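Gritach Rangoli Powder Set

Ten minutes with this powder and you'll see why we gave up on the old one. It pours like dry sand, it stays where you put it, and the pink is properly pink! We've been drawing rangoli on the step at our Pernthorpe shop with it since January, through drizzle, school runs and one very determined pigeon, and we still look forward to opening a fresh tub.

The set is put together for anyone who decorates a doorstep, hall floor or courtyard for Diwali, Pongal, a wedding or just because it's the weekend. The colours are white, yellow, orange, red, pink, green, blue and purple. White comes in the biggest tub, as you'll use it for all your outlines and most of your mistakes (ours go under a lotus petal).

What it's like to use

The grain is a touch coarser than the fine powders you may have bought before. Pinch it between thumb and first finger and let it trickle out as you move your hand, and you get a line of even width with hardly any dust. Mohsin Bajwa, who runs our Saturday table, draws freehand curves with it that look printed. The rest of us start from a grid of dots and join them up, and that works very nicely too.

For filling in larger areas, use the small sieve. Hold it low, tap the side with a finger and keep moving. If you hold it high the colour spreads past your lines, though that can be lovely for a soft edge around a lamp.
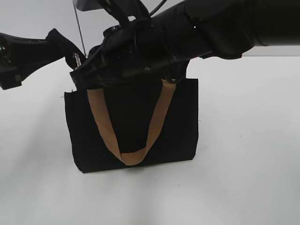
Rough surfaces are the easiest. Stone, brick and concrete all grip the powder well. On glazed tiles, go over the area with a barely damp cloth first and give it a minute before you begin. We wouldn't use the red or the purple on pale unsealed stone without trying a pinch in a corner, as strong colours can leave a faint shadow if they get soaked.

In the set

Eight tubs of powder with screw lids
One small sieve
2 squeeze bottles with narrow tips, for dots and fine lines
A booklet of 52 patterns, drawn by Tuncay Demirtaş, from a simple star up to a full peacock

The booklet deserves a word of its own. Each pattern has its dot grid printed beside it, so you can copy the grid first and then follow the line round. Pattern 68 used to be everyone's favourite in the old, longer edition, and it's back as the centre spread. Do try it with orange on the outer ring!

Clearing up

Sweep it up dry with a soft brush. Colours that haven't mixed can go back in the tub, and the mixed ones make a rather good muddy brown for tree trunks. Rinse the step afterwards with plain water. Keep the powder away from pets' bowls and little mouths, and wear a mask if dust bothers your chest.

Product code: 293
Refills: all colours sold singly, white also in a large bag
Storage: somewhere dry, lids on tight

Page updated Nov 14, 2023. The green is a slightly deeper shade in the newest batch.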